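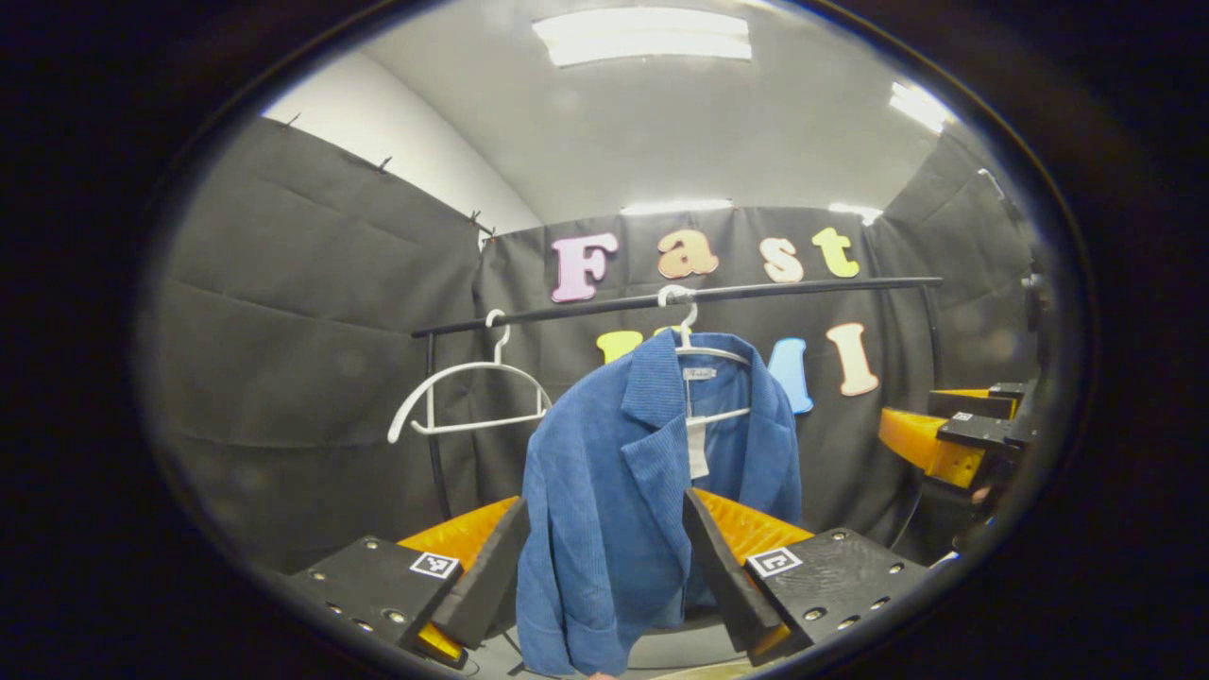 A blue corduroy blazer on a hanger. The fine ribs run from top to bottom.

How corduroy is made

Corduroy is a cloth with raised lines called ribs. The ribs are soft because they are made of pile. Pile is a layer of short threads that stand up from the surface of a cloth, like grass standing up from soil. A towel has pile made of loops. Velvet has pile made of cut ends. Corduroy also has cut ends, but they are arranged in rows with gaps in between.

Most corduroy is made of cotton. Some of it has a little polyester or a stretchy thread mixed in.

Warp and weft

All woven cloth is made from two sets of threads. The first set is called the warp. Warp threads run along the length of the cloth and are held tight on a machine called a loom. The second set is called the weft. Weft threads go from side to side, over and under the warp.

Plain cloth, such as a cotton bed sheet, needs one set of warp threads and one set of weft threads. Corduroy needs an extra set of weft threads. The ordinary weft holds the cloth together and is called the ground weft. The extra weft makes the ribs and is called the pile weft.

The pile weft does not go over and under every warp thread. It passes over several warp threads in a row, then goes under one or two, then passes over several more. The long part that lies on top is called a float. The floats are lined up one above the other, so that they form columns along the whole length of the cloth.

When corduroy comes off the loom it has no ribs. It looks flat and feels fairly stiff.

Cutting the floats

The next stage is cutting. Each column of floats has to be cut along its middle. On one type of machine this is done with thin round blades that spin very fast. There is one blade for each column. A thin metal guide slides under the floats, lifts them slightly and keeps the blade away from the ground cloth below. If a blade slips off its guide, it can cut a hole.

At the Erkgate mill, one cutting machine carries 349 blades on a single shaft. The cloth has more columns than that, so it goes through the machine twice. Every other column is cut the first time, and the columns left over are cut the second time. A roll at this mill is 550 metres long, and the person running the machine must stop it whenever a sensor finds a loose float.

After cutting, each float has become two short ends. The ends are still held in the cloth at the places where the thread went under the warp. They stand up on both sides of the cut.

Brushing and finishing

The cut ends are untidy at first. The cloth is washed to remove the paste, called size, that was put on the warp to make it strong for weaving. Then it is brushed. Brushes move along the cloth and across it, and the threads in each tuft spread open and mix with the tufts next to them. This gives the rib its rounded shape.

The cloth is then singed. It is passed quickly over a flame or a hot plate to burn off stray fibres – the cloth moves too fast to catch fire. After that it is dyed. Some corduroy is given a thin layer of wax to make the ribs shine.

What is a wale?

A rib in corduroy has a proper name. It is called a wale. Corduroy is sorted by the number of wales in one inch of cloth, measured across the ribs. One inch is 2.54 centimetres.

A low number means wide wales. Cloth with four wales to the inch is thick and heavy, and is often used for chairs and cushions. Cloth with 11 wales to the inch is common for trousers. Cloth with 16 or more is thin and soft. It is called needlecord or pincord, and is used for shirts and for clothes for small children.

You can measure this yourself. Put a ruler flat across the ribs, start at the edge of one rib, and count the ribs until you reach one inch. The Custine sample book, which is used by people who buy cloth for shops, has 613 pieces of corduroy in it. In the needlecord section, 17 of them are shades of blue.

Why does it change colour when you stroke it?

The tufts do not stand up perfectly straight. They lean a little in one direction, which is called the nap. If you look at the cloth with the nap leaning towards you, light bounces off the sides of the threads and the cloth looks paler. If the nap leans away from you, more light goes in between the threads and gets trapped, and the cloth looks darker.

This matters when clothes are cut out. All the pieces of a jacket must be laid on the cloth facing the same way. If one sleeve were cut upside down, it would look like a different colour from the other, although both came from the same roll. Cutting in one direction uses more cloth, as the pieces cannot be turned round to fit into small spaces.

Why is it warm?

Air is trapped between the tufts, and still air does not carry heat away quickly. Thick corduroy holds more air than thin corduroy. The ribs also make the cloth heavier, which helps to keep out wind.

Looking after corduroy

Pile can be crushed. Knees, elbows and the seats of trousers lose their ribs first, as they are pressed and rubbed most often. Wash corduroy inside out. An adult ironing it should iron the back of the cloth, or use steam without pressing down. Once the cloth has dried, a soft brush moved along the ribs will lift the tufts.

Words to remember

Float: the part of a thread that lies on top of several others.
Nap: the direction in which the pile leans.
Pile: short threads that stand up from a cloth.
Size: a paste that makes warp threads stronger for weaving.
Wale: one rib of corduroy.
Warp: threads that run the length of the cloth.
Weft: threads that run from side to side.

Next in this series: How felt is made without weaving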